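Where Does Your Trash Go?

Every day you throw things away. A pencil stub, a banana peel, the wrapper from a granola bar. You drop them in a wastebasket and stop thinking about them. But "away" is a real place, and it takes a lot of people and machines to get your trash there.

The trip starts indoors. Most wastebaskets have a bag inside, called a liner. The liner keeps sticky stuff off the basket and makes it easy to lift everything out at once. The top of the bag gets folded down over the rim so it doesn't slide to the bottom when something heavy drops in. 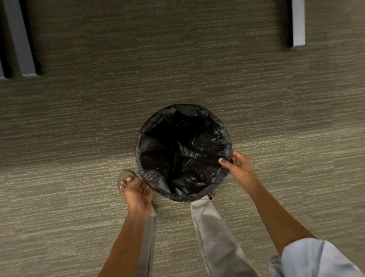

A wastebasket lined with a black plastic bag.

When the bag is full, somebody ties it shut and carries it to a bigger bin or a dumpster outside. Then it waits for the truck.

The truck

A garbage truck does two jobs. It picks up trash, and it squeezes it. Inside the back of the truck is a heavy metal plate that pushes the trash against a wall. This is called compacting. Most trash is full of air - think of an empty cereal box - and pushing the air out leaves space for more. Without compacting, the truck would fill up after only a few streets.

In the town of Dorness, one truck stops at 190 houses on its morning route. Gladys Condori has been driving it for 17 years. She starts before the sun is up, while the streets are quiet. Her least favorite thing to find in a bin is loose cat litter. "Bag it and tie it," she says. "Please."

The transfer station

Trucks that pick up trash are good at short trips with many stops. They are not good at long trips on the highway. So in many places they drive to a transfer station, a very large building with a hard concrete floor. The trucks dump their loads there, and a loader with a wide bucket pushes the trash into long trailers. One trailer can carry what several garbage trucks bring in.

The station used by Dorness is called Taipe. It is 52 miles from the landfill where the trash ends up. Hernán Espinoza works the scale at the entrance. Every truck is weighed when it comes in full and again when it leaves empty. Subtract the second number from the first and you know how much trash was inside.

The landfill

A landfill is more than a hole in the ground. Before any trash goes in, workers cover the bottom with packed clay and a sheet of thick plastic. These layers keep dirty water from leaking into the soil. When rain soaks down through trash, it picks up bits of whatever it touches and turns into a brown liquid called leachate (say it LEECH-ate). Pipes at the bottom collect the leachate so it can be cleaned.

Machines with spiked steel wheels drive back and forth over the new trash and crush it flat. At the end of the day it is covered with dirt or another material. The cover keeps away birds, rats and most of the smell.
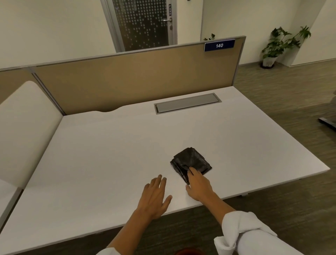 Plastic bags are one of the things that stay in a landfill for a very long time. A bag is thin and weighs almost nothing, but the tiny living things that break down an apple core can't do much with plastic. Scientists aren't sure how long a buried bag will last. It could be hundreds of years.

Food and paper do break down, but slowly, and in a landfill there isn't much air. Without air, rotting food makes a gas called methane. Methane traps heat in the atmosphere, so many landfills collect it with pipes. Some burn it to make electricity.

What about the other bins?

Some trash never has to go to the landfill. Metal cans, glass jars and cardboard can often be recycled, which means they are made into something new. The rules are different from town to town. Plastic bags usually do not belong in the recycling bin at home. They wrap around the spinning parts of the sorting machines, and workers have to stop everything and cut them off. Some grocery stores have a special box for clean bags.

Fruit peels, coffee grounds and dead leaves can be turned into compost. Worms and bacteria eat them and leave behind dark, crumbly stuff that is good for gardens.

Words to know

Compact: to squeeze something so it takes up less space.
Leachate: liquid that has trickled through trash.
Liner: a bag or sheet that covers the inside of something.
Methane: a gas made when things rot without air.

Page updated March 7, 2018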